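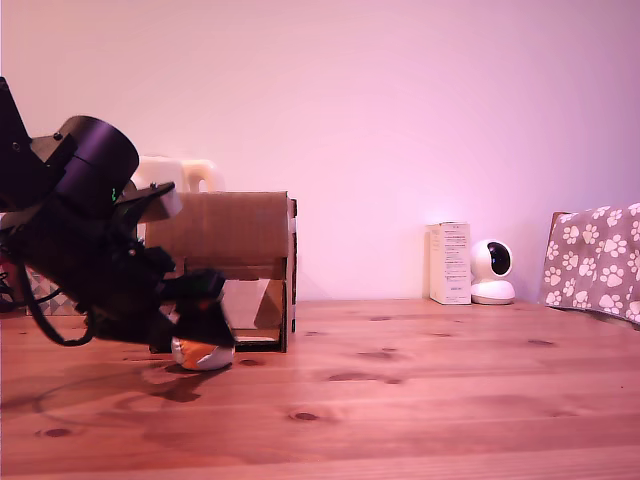 Carrier: statements and petitions from public job scheme enrollees

Version 2, September

Summary

Carrier is a text collection of 552 public statements issued by people enrolled in government job and training schemes, or by groups speaking for them. Most are open letters, press statements and petitions addressed to a governor, a minister, a legislature or a program office. The usual subjects are late stipends, exit dates, transfers between postings, and requests to be moved onto permanent payrolls.

The collection was put together by Rhonda Li for the Sesoten project, which studies how groups of temporary public workers address officials. It is meant for reading and for small-scale text analysis. It is too small to train a general model on, and it was not built for that.

What is in the folder

statements.csv - one row per statement, with all the fields listed below
texts/ - the full text of each statement, one plain text file per row, named by record number
schemes.csv - short notes on each scheme, with its sponsor level and the kind of work it covers
codebook.txt - the coding rules in full, with borderline cases
changes.txt - corrections made after version 1

All files are UTF-8. The CSV files use commas and have a header row. If you open them in a spreadsheet program, import the record column as text or the leading zeros will be lost.

Fields in statements.csv

record - four-character record number, such as 0041
scheme - short code that matches a row in schemes.csv
sender_type - group, branch, individual or unknown
addressee - office addressed, by title only
addressee_level - local, state, national or mixed
main_request - pay, extension, permanent post, transfer, records, safety or other
second_request - same values as above, or blank
deadline - yes if the text sets a date for a reply, otherwise no
action_named - protest, court, none or other
words - length of the body text
source_type - newspaper, radio transcript, group page or printed handout
coder - initials of the person who coded the row

A blank in any field other than second_request means the coder could not decide from the text. Blanks were left as they are.

How the statements were collected

Statements were found by searching newspaper sites and the public pages of enrollee groups, and by typing in printed handouts that were given out at public meetings. A statement was included if it met all of these conditions:

It was made public by its authors.
It was addressed to an office holder or a public body.
It ran to 30 words or more.
The authors said they were current or recent enrollees, or spoke for them.

News reports about a statement were used only if they printed the statement itself. Where a paper ran part of it and the group posted the whole thing, the longer text was kept. The first search brought in roughly 600 candidates. Duplicates and reports with no quoted text were then taken out.

Page text was extracted with Dustik, a small script written for this project. Dustik removes menus, bylines and comment sections and keeps paragraph breaks. It sometimes drops the last line of a statement when that line is a list of signatures. This does not affect the body text, but it means the absence of signatures in a file should not be read as an unsigned statement.

Coding

Two coders worked from the same codebook. Each coded half of the records, and 100 records were coded by both. Disagreements on those were talked through and settled, and the settled value is the one in the file. The hardest field was main_request. Many letters ask for unpaid stipends and for an extension in the same sentence, and the rule is to take whichever appears first in the closing demand. If there is no closing demand, use the headline. If there is no headline either, the row is coded other.

Spelling and grammar in the statements were not corrected. Honorifics and titles were kept as printed.

Personal information

Names of private individuals were replaced with [NAME] and phone numbers with [PHONE]. Names of office holders were replaced with their title in square brackets. Enrollee ID numbers turned up in some petitions and were removed. Small towns were left in unless the town and the posting together would point to one person - in that case the town is given as [PLACE].

The replacements were done by hand after a first pass with a word list. If you find a name that was missed, report the record number only and do not copy the name into your report.

Known problems

Groups that post online are heavily represented, and groups that work by phone or in person are hardly there at all.
Statements in English make up the whole set. Statements in other languages were not collected.
Replies from officials are not included, so the collection says nothing about how a request was received.
Several groups reuse one letter with small changes for each branch. These were kept as separate records and can be found by sorting on scheme and words.
The radio transcripts have uneven punctuation. Do not use them for sentence counts.

Changes in version 2

Added the deadline and action_named fields.
Split extension from permanent post in main_request. In version 1 these were one value.
Moved scheme notes out of the main file and into schemes.csv.
Fixed line endings in texts/ so that the files open cleanly in Wokgate and other plain text viewers.

Use

The coding and notes may be reused with credit to the Sesoten project. The statements belong to their authors. Quote from them as you would from any published letter, and check the original page first if it is still up. Please do not try to restore removed names.

Corrections go to Rhonda Li through the project's shared inbox. Put the word Carrier and the record number in the subject line, and say which field is wrong and what it should be.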